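Skokska Garden Supply
Home > Wild Birds > Feeders > Window and Tray Feeders

Fendovine Window Seed Feeder, 2-Perch

In stock. Ships in 2 business days.
Page updated Dec 9, 2025

Our take

We put off carrying this one. Most window feeders we have tried fall off, fog up, or get taken over by a single house finch who won't share. The maker says the Fendovine does none of those things. After a winter and spring of using it we would say it falls off less than the others, fogs up the same, and the finch is a matter of luck.

It is a clear tray with a roof, held to the outside of the glass by suction cups. The tray lifts out for filling and washing. There are drain slots in the floor of the tray, and they are wide enough that fine seed such as nyjer goes straight through them. Use sunflower hearts or chopped peanuts. If you want finches on nyjer, buy a tube feeder.

What the box says, and what we think

"Holds up to 14 ounces of seed." It will, heaped. Fill it that high and the birds kick half of it into the flower bed, where the squirrels find it. We fill ours halfway.

"Squirrel resistant." No feeder stuck to a window is squirrel resistant if there is a sill, a downspout or a shrub under it. Ours is on a second-floor window with bare siding all around and has had no squirrels. I wouldn't give the feeder credit for that.

"Attracts 28 species." We don't know where this number comes from. Chickadees, titmice, house finches and one nuthatch have used ours. Cardinals looked at it and went back to the tray on the lawn. If you live somewhere with more birds you may see more birds.

"One-way view film included." It is included. It makes the room darker and it bubbles at the corners. We took it off in April and the chickadees kept coming.

Specifications

Width: 9 inches
Perches: 2
Material: clear plastic, rubber suction cups
Seed types: sunflower hearts, black oil sunflower, chopped peanuts
Not suitable for: nyjer, suet, mealworms in wet weather
In the box: feeder, lift-out tray, suction cups, one spare cup, view film

Fitting

Wash the glass with plain dish soap and dry it well. Skip the blue spray cleaner, which leaves a film. Warm the cups in hot water for a minute, press them on hard, and leave the feeder empty overnight before you trust it with seed. In a hard freeze the cups let go sooner or later, so check them when the temperature drops.

Put it right on the glass or close to it. Birds leaving a feeder at short range don't build up enough speed to hurt themselves if they hit the pane.

Cleaning

Empty the tray once a week, more often in rain. Soak it in one part bleach to nine parts water for ten minutes, rinse until the smell is gone, and let it dry all the way before refilling. Don't do this where you make your lunch. If the kitchen is the only place you have, scrub the counter down afterward.
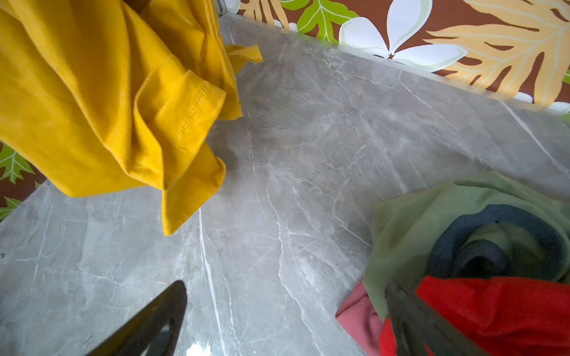
How it compares

Bravo Window Tray: cheaper, no roof, so the seed is soup after one storm. The cups are the same as far as we can tell. Fine under deep eaves.

Zistus Clearview: costs nearly double. The plastic is thicker and it has stayed clearer than the Fendovine. The tray sticks, though, and you end up tugging at it from a stepladder. We stopped stocking it.

Returns

Unused feeders can come back within 28 days in the original box. Used feeders can't be returned for hygiene reasons. Replacement cups are sold separately, and we suggest ordering a set with the feeder.

Related items: sunflower hearts, tray brush, spare suction cups, pole-mounted ground tray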